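Bokwood Vorführset V2
Handführung und Fernsteuerung für kleine Roboterarme

Mit dem Vorführset zeigen Sie dem Arm eine Aufgabe, indem Sie ihn selbst bewegen oder über den Steuergriff fernlenken. Gelenkwinkel und Handgelenkkamera werden gemeinsam aufgezeichnet. Anwendungsfall: schwarzer Hartschalenkoffer auf weißem Tisch.

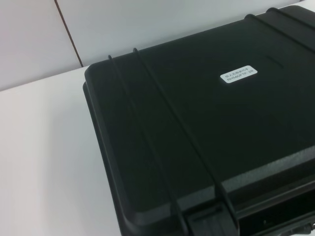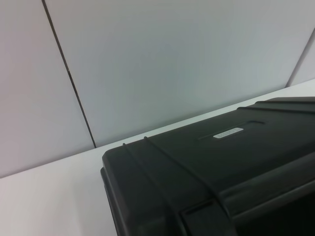
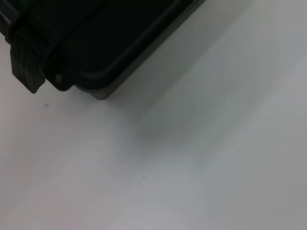 Ansichten der Handgelenkkamera.

Muss ich für jede Vorführung die Steuerung neu einrichten?
Die Einrichtung bleibt gespeichert, solange Arm und Werkzeug dieselben sind. Nach einem Werkzeugwechsel führen Sie den Nullabgleich am Steuergriff einmal neu durch.

Betriebsarten
Handführung: Die Gelenke werden weich geschaltet, der Arm folgt der Hand. Geeignet für kurze Wege und Aufgaben mit viel Kontakt.
Fernsteuerung: Der Steuergriff überträgt Lage und Öffnung des Greifers. Beim Loslassen der Zustimmtaste hält der Arm an.
Beide Betriebsarten lassen sich innerhalb einer Aufnahme wechseln. Der Wechsel wird in der Datei vermerkt.

Lieferumfang
Steuergriff mit Zustimmtaste
Kamerahalter für das Handgelenk
Anschlusskabel, 10 m
Aufnahmesoftware Ungate, Einzelplatz
Kurzanleitung (Deutsch, Portugiesisch)

Technische Angaben
Gewicht Steuergriff: 279 g
Speicherplätze für Werkzeuge: 9
Schutzart: IP20, nur für Innenräume

Der Arm selbst und die Kamera gehören nicht zum Set. Für Arme der Baureihe Nonstead ist der Adapter Arruda erforderlich, Bestellnummer 26-A.

Technische Fragen: Lefteris Sotiropoulos
Bestellung und Leihgeräte: Vanderleia Bastos

Stand der Angaben: 4. Februar 2019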